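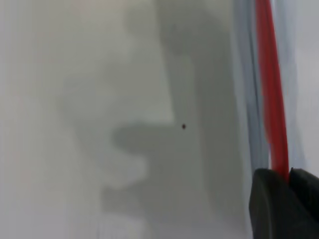

Filed under: Laundry & Clothing Care / Workwear

Caring for Printed and Embroidered Shirts

A shirt with a company name or team logo on it needs a little more attention than a plain one. The fabric will usually outlast the decoration if you wash everything together on hot and put it in the dryer on high. The tips below are for the most common kinds: screen printed T-shirts, heat transfer lettering, and embroidered polos and button-downs.

Before the first wash

Leave a new screen printed shirt alone for two days before you wash it. Most shops cure the ink fully, but some rush orders go out the door the same afternoon, and a couple of days does no harm. Heat transfers need the wait more than screen prints do. If the shop gave you a care slip, follow that over anything on this page.

Check the inside of embroidered shirts. You will see a stiff white or black backing behind the stitching. If it is the tear-away type and the shop left ragged edges, trim them with small scissors, leaving a quarter inch all around the design. Do not pull at it. Pulling drags the stitches and puckers the front.

Dark colors bleed the first time. Wash navy, red, and black shirts by themselves or with each other. A white shirt with red lettering should go in cold and come out of the washer as soon as the cycle ends.

Washing

Turn the shirt inside out. Do up the buttons on a polo so the placket stays flat, but leave button-down collars unbuttoned, or the fabric around the collar points will take the strain. Close any zippers on jackets in the same load. An open zipper will scratch a print faster than anything else in the machine.

Use cold water and a regular liquid detergent. Powder works too but should be dissolved first in a cold wash. Skip the bleach, including on white shirts, if there is any print on them. Skip fabric softener as well. It leaves a coating that weakens the glue on heat transfers and makes polyester hold on to odors.

Don't pack the drum. Three quarters full is enough.

Stains on or near the print

Work from the back of the fabric. For grease, put a drop of dish soap on the spot, rub it in with a finger, wait ten minutes and rinse. For ink from a ballpoint pen, which is the usual trouble with pocket shirts, dab with rubbing alcohol on a cotton swab and keep a folded paper towel underneath. Keep alcohol off the printing itself. It will soften some inks and take the shine off others.

Collar rings come out with a paste of baking soda and water, left on for half an hour before the wash. Use an old toothbrush, with light pressure.

Drying

Line drying is best for anything with a transfer. If you use the dryer, set it on low and take the shirts out slightly damp. Hang them right away and smooth the front with your hand. An oxford shirt treated this way may not need ironing at all.

Do not hang printed shirts in direct sun for a whole afternoon. Bright colors fade, red worst of all.

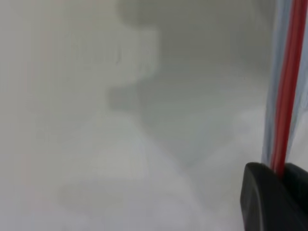 Ironing

Never put a hot iron straight on a print. Iron from the inside, or lay a thin cotton dish towel over the design. Use the cotton setting only for all-cotton shirts. Blends with polyester want medium heat, and too much will leave a shiny patch that does not come out.

For embroidery, lay the shirt face down on a bath towel and press the back. The towel gives the stitches somewhere to go, and the logo stays raised.

If a corner of a transfer has started to lift, you can sometimes save it. Cover it with baking parchment (wax paper will not do), press with a dry iron on medium for ten seconds, and let it cool completely before you move anything. Repeat once if needed. After that it needs a shop.

Folding and storing

Hang collared shirts and fold T-shirts. Fold so that the print does not have a crease through the middle of it, and never store two prints face to face. In a warm closet they can stick together, and parts of one design will come off on the other. A sheet of plain tissue between them is enough.

For shirts that are only worn part of the year, wash them before they go away. Stains you can't see now will be yellow when you next open the box. I put our summer event shirts away in December, later than I should, and the ones that were washed first always come out better.
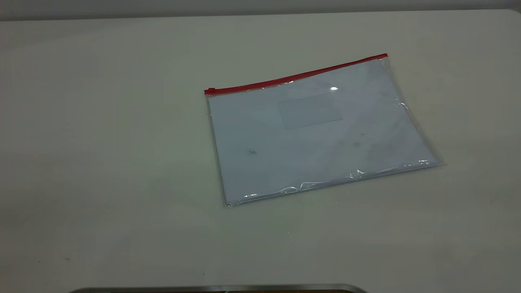

If you look after shirts for a whole crew, sort them by size and write the size on the outside of each stack. We had 296 of them for the Wikville street fair, and finding a medium took longer than handing it over. Keep 22 or so spare buttons in a jar if all the shirts are the same make. Pearl-look buttons crack in the dryer and it is hard to match them later.

Keep leftover thread from the embroiderer if they will give you some. Hapeta, who did our last polos, put a small bobbin of each color in with the order, and it has been used for several loose ends since.

When to give up

Cracked screen printing cannot be repaired at home. Old work shirts make good polishing rags once the buttons and any printed area have been cut off. The printed part doesn't absorb anything and can scratch a car.

Comments (3)

polo_drawer: The parchment trick worked on the back number of my son's jersey. I had to do it twice. The other corner was too far gone.

Marsh Lane: What about puff print? Ours went flat after one trip through the dryer.
 Reply from site: Air dry only for puff print, and no ironing, even from the back. Once it is flat it stays flat.

stitchandsave: I use a mesh bag for embroidered shirts and it stops the threads from snagging. Worth adding to the washing part.

Page last updated 21 Oct 2018
© Hokent Home Notes | Contact | Back to top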